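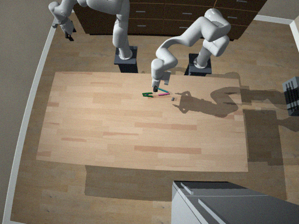 Do you need to simulate a two-arm cell before building it in a garage?
Most people don't need to, but a simulation will show you reach problems and collisions while they're still free. If your table, bases and walls are already bolted down, you can skip it and learn the same things at full price.

Two-arm bench cell, sorting sticks, part 2
Shared Workshop > Robot Builds

gluepot_54
Started 2022-09-21

Part 1 got long and wandered off into a fight about extension cords, so this is a fresh thread.

Where I am: the Zomel model of the room is done, table and cabinet included, and both arms load without exploding. The job is picking up thin colored sticks from a pile and laying them out apart from each other. The right arm does all the work. The left arm is parked out over the floor and will stay there until I trust myself with two of anything.

Single sticks go fine. Sticks in a bunch are a disaster. Out of 62 runs with a bunch, 18 ended with one stick in the gripper and the others still on the table. The rest I would describe as stirring.

Gripper settings are stock. Ideas welcome, extension cord opinions less so.

mister_swarf
Your approach angle is wrong. You're coming straight down into the middle of the group. Come in from the open side and take the outermost stick first, same as you would with your own hand.

gluepot_54
My own hand also stirs, but fair. How do you pick "outermost" when they're lying nearly side by side?

mister_swarf
Whichever one has the most bare table next to it. It doesn't have to be clever.

lathe_and_see
I'm going to disagree with the whole plan. Contact between thin parts is the thing simulators are worst at. You can spend until May tuning friction numbers in Zomel and the real sticks will do whatever they like. Build the cell, buy a bag of craft sticks, find out by Saturday.

oldbeltsander
Easy to say when you've got your own space. Some of us share a bench with a guy who makes birdhouses. I simmed mine for almost 5 months before anything got power, and the only thing it hit was the vise.

lathe_and_see
Did the vise show up in the sim?

oldbeltsander
The vise did not show up in the sim.

gluepot_54
I've modeled the cabinet down to the drawer handles, which I now see was time I could have spent on a vise.

Anyway, here's where the right arm is working, back edge of the table, seen from up behind the bases.

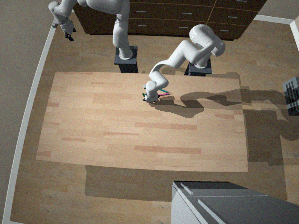 Right arm in among the green, teal and pink sticks, left arm on its coffee break

mister_swarf
OK, that's what I meant. Your wrist is right on top of everything. With the fingers down in there you've got no room to open without shoving a neighbor. I'd back off, rotate the wrist and go for the green one.

pocket_screw
Why is it working so far back on the table anyway? You've got all that wood in front of it and it's practically picking in its own lap.

gluepot_54
Because that's where I spawned the sticks on day one, and every waypoint since has been built on that decision. I'd call it legacy infrastructure.

pocket_screw
Move the sticks.

gluepot_54
I'll move the sticks.

oldbeltsander
While you're in there, check the collision shapes. Zomel wraps imported parts in a fat box by default. With thin sticks the boxes overlap before the sticks touch, and they'll kick each other around for no visible reason. Switch them to capsules. The setting is two menus below where any sane person would look.

lathe_and_see
See, this is my point. He's going to spend a week fixing sticks that don't exist.

mister_swarf
You said the same thing about the Gendance controller, and then you drove yours into a wall.

lathe_and_see
A partition. And it was leaning.

gluepot_54
Capsules made a big difference. I'd been blaming the gripper for what was mostly two boxes having an argument. I still get some stirring when I come straight down, so mister_swarf can have his side approach too. Wrist rotation is next, then moving everything forward, which breaks all my waypoints. I'll post the new numbers once I have enough runs to be embarrassed by them.

pocket_screw
And the left arm?

gluepot_54
The left arm is doing great. No failures so far.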